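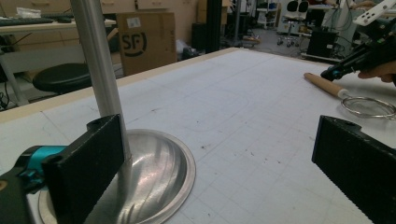

Samina Satti: my sister had the same thing with her Russian tortoise last spring, so before you panic go and check along every wall, low down, where the sun hits in the afternoon. They love a warm edge.

Anyway, reposting my question in full, as a couple of you asked for more detail.

**Tortoise stopped eating and keeps digging – is he getting ready to hibernate?**

We have a Russian tortoise named Baumgartner (my husband picked it, long story, there was a dentist). We've had him 7 years and he has always been a pig about food. Dandelion greens, hibiscus flowers, the hem of my good curtains. Then two weeks ago he just slowed down. He'll come out, look at a pile of greens like I've insulted him, and go back to his corner to dig. Yesterday he got out of the pen while I was on the phone and it took us the whole evening to find him, wedged behind the water heater and packed in with dryer lint.

He lives indoors from October on, in a pen in the laundry room. Basking lamp on one end, hide box on the other. We moved to Uststead over the summer and the new house is a lot draftier than the old one. Could he be trying to hibernate? He never has before. Should I let him, or warm him up? I don't want to stress him out but I also don't want to lose him in the wall.

Posted Nov 16, 2023

---

**Wajid Siddiqui**

It sounds like the draft to me. Russians will start shutting down when the days get short and the cool end of the pen gets too cool, and mine did the same thing the first winter after I moved him to a colder room. What's the temperature at floor level? Not at your height, down where he is! Put a thermometer on the substrate overnight and see what you get in the morning.

Please don't let him half do it, though. Sitting around cool and not eating for weeks is the worst of both. Either he gets a vet check first and you do a proper hibernation, with an empty gut and a steady cold spot you can monitor, or you keep him up all winter. With no checkup and no experience of it, I'd keep him up. Longer lamp hours, a warm shallow soak every day or so, and block that draft.

And weigh him. Kitchen scale, same time of day, write it down. If he's dropping weight, or you see bubbles at the nose or puffy eyes, skip the forum and call a reptile vet. The one I use is out in Brurthorpe and it's a drive, but the regular dog and cat place near me wouldn't see him.

---

**Ener**

mine quit eating every fall and was always fine by April. did you try strawberry? also put a lid on the pen or a lip around the top, they climb way better than people think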